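Cell notes from Husterley: keeping the hand grippers happy

Thu 22 August

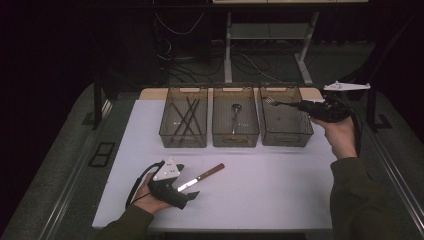

How often do the hand-held grippers need a checkup? Every 900 grabs, or at the end of the week if we get there first. It takes one person and a soft cloth, and the jaws come first.

Edem Lamptey rewrote the care sheet for the cutlery sorting table this month and I love it (it fits on one page now!). The old one had us taking the jaws off every time. The new one starts with a fork. Hold it level over the right-hand bin, squeeze, and watch the tines while you turn your wrist a little. If they droop, the jaws want cleaning. If they still droop afterward, swap the pads and write it on the sheet.

Forks are great for this, by the way. The handle is thin and a bit slick, so a tired pad shows up right away. Knives get picked up flat off the white top, which tests the jaw tips, and chopsticks are the fun one: they lean every which way in their bin and you find out fast if your two jaws don't meet evenly.

Markers next. Wipe the plate on the right gripper and the dotted piece on the left one, dry cloth only, and wiggle each with a fingertip. Any play at all and it goes to Séverine Guillot's bench before another session. Then check the cables. Give yourself enough slack to reach the far bins, and keep the loops clear of the jaws.

We're at 78 checkups on the new sheet, and pads from the Laryea batch are holding up so well that Adwoa Dankwa wants to try stretching the interval to 2,000. I'm all for it, once the next box of spares is on the shelf. Until then it stays at 900. Copies of the sheet are in the top drawer by the cell, and Edem would like your scribbles on them.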